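Is a tray under every plate worth the bother?

Posted by Yasaman Bahrami in Tables and Serving

We've taken over a big open workshop unit in Elaldale and I'm setting up white square tables for a tasting morning in April. My partner insists each plate must sit on a tray. I think it's fuss. I've got 35 plates, and the trays I was shown cost enough to make me suspicious. The seller swears they stop plates sliding and "frame the food". Do they do either? Also, is plain tube lighting on a white ceiling going to make everything look grim?

Ravinder Kennedy
Trays are great, get them. We had some from Gikarico and people loved them. Lights are fine.

Quang Đào
I wouldn't take "people loved them" as proof of much. Did anyone eat there without a tray, to compare?

A smooth plate on a smooth tray will slide as happily as it does on a smooth table. What a tray does is catch crumbs and let you lift the lot in one go. If you're serving one small square of something per plate, there are hardly any crumbs to catch. Buy 4, try them on a Thursday when it doesn't matter, and send them back if you're not convinced. I'd also measure your tables first. A tray that looks modest in a shop can eat up the space where people want to put their elbows.

As for the lighting, rows of fluorescent tubes are bright and flat. Dark food on a white plate still shows up well enough. Pale food on a white plate is where I'd worry.

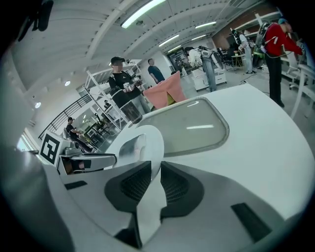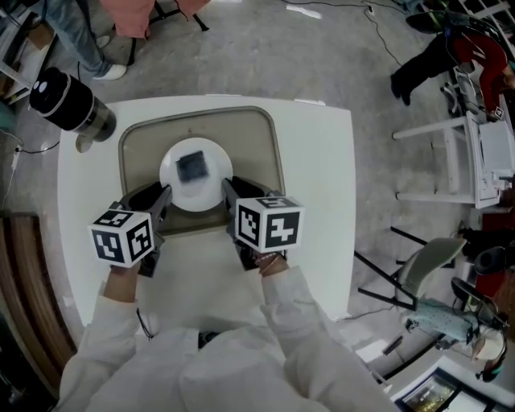
I'd put the money into a tan tray before a white one, if you must have any. White on white on white is hard to look at for a whole morning, and a bit of colour at least shows people where the edge is. Don't let anybody sell you a "non-slip coating" either until you've tipped one yourself with a plate on it. The one I tried at Bastberg let go almost at once.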